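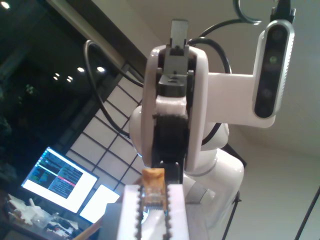
白いカバーの上に付いた灰色のブロックと、小さなねじ穴

Flastari 手回しドライバーセット「Irkau」57点

メーカー:Flastari
シリーズ:Irkau(イルカウ)
内容:ハンドル、差し替えビット、延長シャフト、トレイ、ケース 計57点
取扱:Zusine 工具売場
ページ更新日:2020年3月25日

商品について

ねじを回す道具なんて、家にあるもので十分だと思っていた時期が長くありました。台所の引き出しに入っている、先の丸くなったプラスドライバー。あれで棚も組んだし、自転車のライトも付けたし、子どもの玩具の電池ぶたも開けました。開かなかったふたもあります。溝が銀色に光ってきて、ドライバーがくるっと空回りする、あの嫌な感触。Irkau を初めて使ったとき、まず思い出したのがあの電池ぶたでした。

Irkau は Flastari が出している手回し専用のドライバーセットです。電動工具用のビットを詰め合わせたものとは作りの考え方が違っていて、手で回す力加減に合わせて、ハンドルの太さ、シャフトの長さ、ビットの硬さが決めてあります。握って、溝に当てて、軽く押す。その時点で「あ、入った」とわかるんです。ぐらつきがなくて、先端がねじの底まですっと届く感じ。この感触がとにかく気持ちよくて、用もないのに机まわりのねじを締め直して歩いたスタッフが売場にもいます(引き出しのつまみは全部きっちり締まりました)。

ハンドルは2本

太いほうと細いほう、ハンドルが2本入っています。

太いほうは手のひら全体で握るタイプで、断面は角の丸い三角形です。丸いハンドルに比べて指のかかる場所がはっきりしているので、固いねじを緩めるときに手の中で滑りません。表面は少しざらっとした樹脂で、ツヤはなし。軍手をしていても素手でも握れます。机に置いても転がっていかないのが地味にうれしいところで、脚立の上で作業する方には特に喜んでいただけると思います。

細いほうは鉛筆のように持ちます。後端に回転するキャップが付いていて、人差し指をそこに載せたまま、親指と中指でくるくる回せる形です。眼鏡の蝶番、腕時計の裏ぶた、カメラの底板、鍵盤楽器の小さな留めねじなど、力よりも指先の感覚がものを言う場所ではこちらの出番です。キャップの回りがとても軽く、細かいねじを長い距離回しても指がねじれてきません。

どちらも差し込み口は磁石式で、ビットは押し込むだけで固定されます。抜くときも引っ張るだけ。ただし太いハンドルと細いハンドルではビットの軸の太さが違います。見た目で区別がつくようにトレイの段が分かれていますので、戻すときは元の段へどうぞ。

ビットの種類

プラス、マイナス、六角、星形(トルクス互換)、穴付き星形、三角、Y形、四角。家庭で出会うねじならまず困らない顔ぶれです。プラスは小さいほうのサイズが手厚く、マイナスは刃の幅だけでなく厚みも段階的にそろえてあります。マイナスの厚みにこだわったセットは意外に少ないので、古い家具や真ちゅうの金具を触る方にはぜひ見ていただきたいです!

古い蝶番に使われているマイナスねじは、溝の幅も深さも一つずつ違うことがあります。薄すぎる刃を入れると溝の縁に力が集まって、真ちゅうのような柔らかい金属はすぐにめくれます。Irkau のマイナスは刃先の両面がほぼ平行に削ってあり、溝の壁に面で当たります。一般的なくさび形の刃では回すほど先端が浮いてくるのですが、その浮きがかなり少ない。アンティークの額縁を直すのが趣味のお客様から「マイナスだけもう一組欲しい」と言われたことがあり、気持ちはよくわかります。

ビットの根元には規格とサイズが刻印されています。印刷ではないので、油の付いた手で触っているうちに消えてしまうこともありません。文字は大きくはないものの、刻みに黒が入れてあって読みやすいです。

延長シャフトは、まっすぐな硬いものと、曲がるものの組み合わせです。硬いほうは穴の奥のねじに届かせるとき、曲がるほうは棚の裏側のように正面から手が入らない場所で使います。曲がるほうは強い力をかける道具ではありません。固着したねじをこれで緩めようとすると、シャフトがねじれるばかりで先端に力が伝わらないので、最初のひと回しは硬いシャフトかハンドル直付けで済ませてから持ち替えてください。

皿ねじと相性がいい理由

ねじの頭が部材の面に沈み込む皿ねじは、締まった姿がきれいな反面、道具を選びます。頭が出っ張っていないので、溝をつぶしてしまうとペンチでつかむこともできません。表面を磨いた金属板に使われていることも多く、先端が滑った瞬間に、ねじの横へ一本の傷が走ります。やったことのある方なら、あの音まで思い出せるのではないでしょうか。

Irkau のビットは先端の角がきちんと立っていて、溝の奥で止まります。押す力をそれほどかけなくても座りがよく、まわりの面に気を使いながらゆっくり回せます。輪になった部品に皿ねじが並んでいるような場所では、一本を最後まで締め切らず、まず全部を軽く入れてから、向かい合う位置を行き来しつつ少しずつ締めていくのがおすすめです。部品が片側に寄らず、最後のねじだけ穴に合わないという事態を避けられます。

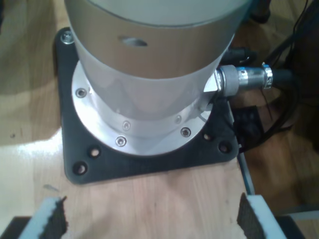 ケースとトレイ

ケースは「Salcedo」という名前の引き出し式です。ふたを開けるタイプではなく、外箱からトレイをすべらせて取り出します。狭い机でも場所を取らず、トレイだけ手元に置いて外箱は棚に戻しておけます。引き出すときの抵抗がほどよくて、逆さにしても勝手に出てきません。

トレイのビット差しは斜めに傾いています。指で手前に倒すと一本だけ起き上がってくるので、つまみやすいんですよね。ぎっしり並んだビットを爪で掘り出すような苦労がありません。差し穴の横にもサイズが書いてあり、使い終わったビットをどこに戻すか迷わずに済みます。

もう一つ気に入っているのが、トレイの端にある浅いくぼみです。底に磁石が入っていて、外したねじをそのまま置けます。分解の途中で来客があっても、ねじが机の上をさまよいません。外した順に左から並べておけば、戻すときは右から取るだけ。ステンレスや真ちゅうのねじは磁石に付かないことが多いので、くぼみの縁から外に出さないようにだけ気をつけてください。

こんな作業に

・組み立て家具の締め直し。季節が変わると木が動いて、ねじも少しずつ緩んできます。太いハンドルで軽くひと回し。
・眼鏡のつるのがたつき。細いハンドルに小さいプラスかマイナスを付けて、机に布を敷いてから。
・扉の蝶番の調整。扉が床をこする、枠に当たるといった症状は、ねじの調整だけで直ることがあります。
・玩具やリモコンの電池ぶた。三角ねじが使われているものにも対応できます。
・額縁、楽譜立て、裁縫箱の金具。小さくて柔らかいねじほど、ぴったりのビットが効きます。
・自転車のベルやライトの取り付け。六角もそろっているので、ひと通りの小物はこのケースで足ります。

向いていない作業もあります。長い木ねじを何本も下穴なしで打ち込むような仕事は、電動工具のほうがずっと楽です。また、ハンドルとビットに絶縁の処理はありません。電気の通っている場所には使わないでください。ハンドルの後ろを金づちで叩いて使うこともできません。

お手入れ

使ったあとは乾いた布で拭いてください。ビットに錆止めの油をほんの少し、布に付けてなでる程度に塗っておくと、長くしまっておいても安心です。油が多すぎると溝の中で滑りますし、トレイにほこりが集まる原因にもなります。

磁石には細かい鉄粉が付きます。差し込み口の奥に溜まるとビットが最後まで入らず、ぐらつきのもとになります。粘着テープの切れ端を丸めて押し当てると、きれいに取れます。水洗いは避けてください。ハンドルの樹脂部分は、固く絞った布で拭けば汚れが落ちます。溶剤を使うと表面のざらつきが失われることがあります。

磁石を使った商品です。腕時計、磁気カード、医療機器には近づけないようお願いします。小さな部品が多いので、お子様の手の届かない場所で保管してください。

仕様

品名:Irkau 手回しドライバーセット
総点数:57点
ハンドル:太、細
ビット材質:工具鋼(表面つや消し)
ハンドル材質:樹脂、軸受部は金属
ビット固定:磁石式
ケース:Salcedo 引き出し式、ダークグレー
電動工具での使用:不可
絶縁:なし
保証:ご購入から2年

よくいただくご質問

手持ちのビットは付きますか。
太いハンドルには、一般的な六角軸のビットが付きます。メーカーによって軸の寸法にわずかな差があり、少しきつい、または緩いと感じることがあります。細いハンドル用の軸は精密ドライバー向けの細いもので、太いビットは入りません。

ビットをなくしたときは、一本だけ買えますか。
買えます。根元の刻印をお知らせいただければ、Zusine の売場で同じものをお探しします。在庫がない場合はお取り寄せです。トレイの差し穴に書かれたサイズでもわかりますので、ビットそのものがなくても大丈夫です。

プラスのねじに合うサイズがわかりません。
少し大きいかなと思うサイズから順に当ててみてください。溝に入る中でいちばん大きいものが、たいてい正解です。小さいビットでも溝には入りますし、回りもするのですが、力をかけたときに先端が浮いて溝を削ってしまいます。ねじを上向きにしてビットを差し、手を離しても傾かなければぴったりです。

溝がつぶれかけたねじにも使えますか。
浅い傷みなら、サイズの合ったビットで緩むことがあります。溝のごみを細い針で掻き出して、まっすぐ押しながらゆっくり回してみてください。完全につぶれたものには専用の取り外し工具をお使いください。

左利きでも使えますか。
もちろんです。ハンドルに左右の区別はありません。トレイは向きを変えて置けますし、外箱も両側から引き出せます。

保証の対象を教えてください。
通常の使い方でハンドルの回転部や差し込み口に不具合が出た場合が対象です。先端の摩耗、電動工具での使用による破損、紛失は対象外になります。

売場から

Zusine では見本のセットを売場に置いていて、発売から12か月以上、毎日いろいろな方の手で回されています。ケースの角は少し白くなりましたが、引き出しの動きは軽いままですし、細いハンドルのキャップもよく回ります。板にいろいろなねじを打った練習台も並べてありますので、ぜひ触ってみてください。マイナスの刃の厚みの違いは、文章で読むよりも一度回していただくほうがずっと早いです!

5月には、ケースに入れたまま壁に掛けられる Salcedo 用の金具が入荷する予定です。作業机の前に掛けて、トレイだけすっと引き出せるようになります。金具の取り付けねじはプラスですので、取り付けもこのセットでどうぞ。

お届けについて

ご注文後、在庫を確認してから発送のご案内をお送りします。贈り物用の包装も承ります。引っ越し祝いに選ばれる方が多く、その場合は外箱の上から紙の帯を掛けてお届けしています。名入れはできません。

関連商品

Irkau 追加ビット(マイナスのみの組)
Irkau 延長シャフト(硬、曲がるタイプ)
Salcedo 空ケース
Salcedo 壁掛け金具(5月入荷予定)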